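Packaged food on soft surfaces: how much variation per object before we move on?
Handheld Capture > Collection Protocol

vshev
Posted 9 May 2025

Opening this to settle the per-object quota before the next block of bedroom captures. Current protocol says 15 demonstrations per object per surface. For rigid boxes that is enough. For flexible packaging I don't think it is, and the Bivness eval points the same way: the policy closes at the right location but at the wrong aperture when the film is creased differently from anything in the set.

Proposal: keep 15 for rigid, go to 18 for anything in film or foil, and require the wrapper to be re-creased by hand between takes. Comments before I edit the sheet.

Vasylyna Shevchuk

torque_ripple

Against. Three extra takes of the same wrapper by the same operator will not move the aperture error. Look at how the takes cluster now. Operators find a grasp they like in the first few and repeat it to the end of the block. You would be paying for three more copies of the mode.

If the problem is grasp diversity, specify grasp diversity. Assign the approach angle per take and leave the count alone.

vshev

Assigned angles were tried in the Dalisay set. Operators spent the approach thinking about the angle, and the trajectories have a visible hesitation right before contact. We filtered a lot of it out.

torque_ripple

Then randomize the start pose of the object. The angle follows from that and the operator doesn't have to think about it. Drop the item from hand height onto the bedding and take it as it lands.

m_okt

Agree with dropping. On a tabletop it doesn't matter much, but on a comforter the item settles into whatever dip is there and the contact height changes every time. That is variation you can't script. One caution: long pouches tend to land flat and stay flat, so you still get a narrow distribution for those. Lean them on a pillow or a fold for a third of the takes.

Separate point, on the log. Of the 400 episodes in the last upload, 318 passed automatic checks. Most of the rejects I opened were tracking loss, not bad grasps. Plain white walls and plain doors give the tracker very little to hold on to. Printed bedding helps. Please don't swap it for a solid color to make segmentation easier, which somebody asked for in the other thread.

halfstep

That was me. I still want one solid-color block per location. The labeling tool we have from Birkance bleeds the mask into large floral prints when the wrapper is a similar tone. Tracking can be rescued with a couple of textured boxes at the edge of the bed.

m_okt

Boxes at the edge get knocked. Then you have a moving landmark and a worse map than with no boxes.

halfstep

Only if they are within reach. Put them behind the kettle or wherever the operator isn't working.

vshev

One solid block per location, boxes outside the workspace, marked optional. Moving on.

Upright grasps on small bars: do we keep them as a separate label or fold them into "pick, flexible"? For reference, the bar is held upright between the finger pads, with the second gripper on the bag to the right. 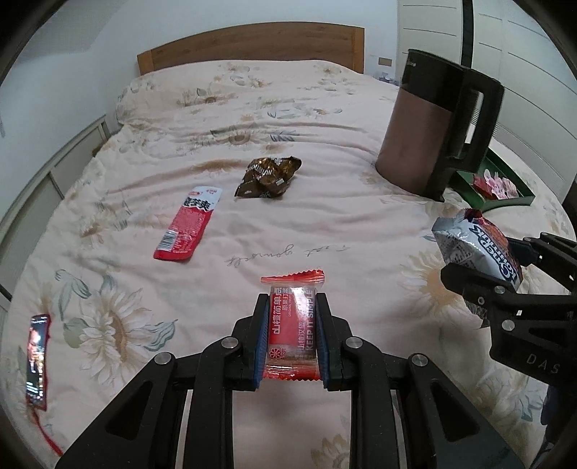 Stenilon Manipulation Data Group

torque_ripple

Separate label. An upright bar between the pads has a small contact patch, and the crimped end sticks up where it can catch on the next thing. Side grasp on a bag is a different skill. The bag can be crumpled as much as you like and still be held.

Also, if both hands are holding something in the same episode, the label needs a hand field. Right now the sheet has one object column and whoever fills it in picks whichever item they remember.

m_okt

Second the hand field. Left object, right object, null allowed. I can backfill the last upload from video, but only if the field names are fixed first. I am not doing it twice.

halfstep

Fold them in. Every label you split halves the data per label, and the training code ignores the label anyway except for sampling weights. Hand field is fine.

torque_ripple

Sampling weights are the reason to split. Upright bars are rare and they get washed out.

vshev

Split stays for now, reviewed after the next eval. Summary of what goes into the sheet:

Rigid: 15 takes. Film and foil: 18 takes, object dropped from hand height, re-creased between takes. Long pouches leaned on a pillow or fold for one third of takes. One solid-color block per location. Fields left_object and right_object, null allowed.

torque_ripple

Still think 18 is arbitrary, but with the drops in I won't argue it.

m_okt

Is "re-creased" before or after the drop? If it's after, the operator is touching the object again and the landing pose is no longer random.

vshev

Before. Will word it that way.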